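August, a little after 6 in the morning

Awake before the alarm again, so I gave the kitchen the hour I had promised to the tax folder. The tax folder did not complain.

Today's subject was tea. Zyanya has decided that we are a household that makes its own iced tea, on the grounds that we spent $154 on the bought kind last month. I said that couldn't be right. She showed me the receipts, which she had kept in order, and I went off to find the big pot.

The first batch came out the color of a good saddle and tasted like one too. Beathag, who was only here to return a ladder, took two sips and asked if it was finished or if there was another step. The second batch steeped for 5 minutes by the clock and was drinkable. I wrote the number on the inside of the cupboard door, next to the other numbers I no longer understand.

Then the matter of bottles. We own a great many, all saved by me for precisely this kind of day, and almost none of them have caps. Zyanya says the caps are in the drawer. I have been through the drawer. It contains string, a Skasodstead tide table and what must be 2,000 rubber bands. I have now put cap and bottle together wherever the two would have each other, and I consider it my main achievement of the week.

Still to do: clear a shelf in the refrigerator, wash the pot, apologize to Higinio for the phone call – he does not drink tea and had not asked.

The tax folder is on the chair. I have put my sweater over it.
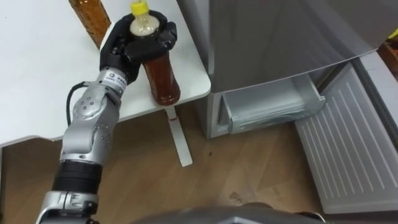

Brown tea, yellow cap, white table.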